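Chapter 9
When the Grip Lets Go: Faults in Hand-Held Collection

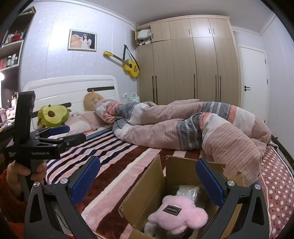 Start with the fault, then work back. That is how the Jendia team had to do it, and how you will have to do it on most jobs.

The job was called Morgan. Ordinary homes, ordinary objects, operators working a pair of hand-held grippers, one in each hand. Pick up, put down, pack, unpack. Soft things mostly: plush toys, bedding, clothes. The log showed 3,722 takes by the end of December and nearly all of them had passed the automatic check. Then somebody tried to train on them and the arm in the lab at Ukus began closing too late. Every time. Fingers shut on air, object left behind in the box.

First guess was the arm. Wrong. Two days lost on that, new cable, new firmware, same result.

Second guess, the training code. Also wrong.

Latifa Amrani, who ran the bench tests, asked for the grippers back and put a steel rule between the pads. On one of the pair the recorded opening and the real opening did not agree. The log said 34 mm. The rule said 25. A gap of 9 mm is a lot when the thing you are holding squashes.

What went wrong

The opening was read by a small sensor at the hinge. Its mount had worked loose, so it turned a little late whenever the fingers changed direction. Opening, fine. Closing, late. The error came and went with the way the tool was held, and it was worse after a long session. Nobody dropped anything, so nobody reported it. An operator watches the fingers, not the number, and corrects by eye without noticing. The toy comes out of the box and the take looks good. The data behind it is bad.

This is a silent fault. Compare it with the loud sort in Chapter 8 (motor stall, lost signal, dead battery), where the work stops and you at least know when. A silent fault lets the work carry on. The cost grows untill somebody looks.

Why the check missed it

The automatic check, part of a package called Stastis, asked three things. Is the file complete? Do the times line up? Is the opening within range? All true. A late reading is still a reading within range. The check had no way to compare the number with the world.

Soft objects made it harder. A wooden block has one width and the fingers stop there, so an error of that size shows up at once. A plush toy has any width you like, depending on squeeze. Morgan had hardly any hard objects in it, by design — and the one sort of object that would have shown the fault was the sort left out.

The safety side

No one was hurt. Worth saying though that the same late reading on a powered arm means the same late stop. If the controller thinks the fingers are wider apart than they are, it goes on closing. On a cushion, no harm. On a hand, a different matter. The lab arm was limited in force and stood behind a screen. Do not count on that where you work.

The repair

Mount refitted with thread lock. A gauge block went out with each pair of grippers, gripped at the start and end of evry session. Of the old takes, 150 were checked by hand against the video before the team decided what could be kept.

Before you read on, write down how you would sort the rest. Section 9.1 takes the log apart line by line and you will want your own answer to set beside it.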